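Farkville cafés asked to hang their cups up

6 July 2018

Cafés in Farkville are being urged to give up their cup shelves in favour of wire racks, in a scheme that promises a good deal and has so far shown rather little.

The Drustby Traders' Group wants its members to store cups upside down on two-tier racks at the serving counter. A leaflet sent out in March claims the change will free up space, keep dust out and cut breakages. It gives one figure for the last of these: 72 fewer broken cups over a season. Where the cups were broken, and how many survived on ordinary shelves, the leaflet does not say.

Olga Segura, who wrote it, said the number came from members' own tallies. Asked whether those could be seen, she said they were "still being put together". The group has set aside £972 for racks and a further £900 for training. What there is to learn about turning a cup over is covered in a session lasting 2 hours.

Waqas Sial runs a tea counter on Jidgate and went to the first session. He said the rack was handy enough for a few cups but he could not see it coping with a Saturday. His shelf holds far more and cost him nothing.

The suggested counter layout puts the cup rack in the middle, with the ice bowl and tongs on a tray to one side and the lemon on its own board, well away from the cups.

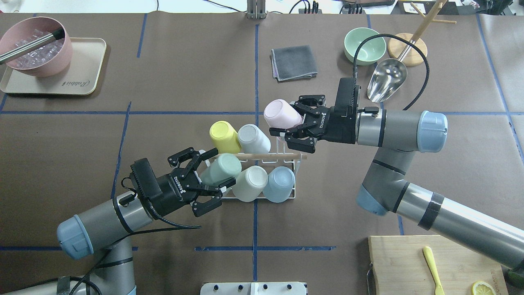 Châu Hầu is less doubtful, and said that anyone who had wiped dust out of a row of cups before opening time would be glad of a rack, whatever the leaflet claimed about breakages.

Members have until the end of the month to put their names down. The group has not said whether breakages will be counted afterwards.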